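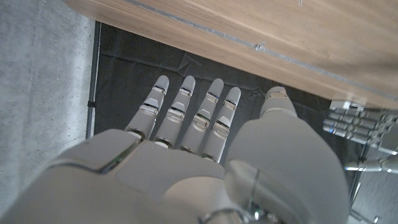 Par Britta Ostermann – relecture : Oluwaseun Adebisi – rubrique Publicité et médias numériques

Le capping, ou plafonnement de la fréquence, désigne en publicité en ligne la limitation du nombre d'expositions d'un même internaute à une annonce sur une période donnée. Le réglage s'exprime par un couple formé d'un nombre d'impressions et d'une fenêtre temporelle, par exemple 2 impressions par 24 heures.

Principe

Le serveur publicitaire associe à chaque visiteur un identifiant – cookie, identifiant mobile ou compte connecté – et incrémente un compteur à chaque diffusion. Une fois le plafond atteint, l'annonce est exclue de la sélection jusqu'à l'expiration de la fenêtre. Le plafond s'applique à la création, à la campagne ou à l'annonceur. La régie Motia l'applique par défaut à la campagne, avec une fenêtre de 15 jours.

Limites

La suppression des cookies remet le compteur à zéro. Un même internaute utilisant deux appareils est compté deux fois en l'absence de rapprochement des identifiants. Lorsque plusieurs plateformes d'achat diffusent la même campagne, chacune tient son propre décompte.

Voir aussi

Couverture publicitaire
Répétition moyenne
Serveur publicitaire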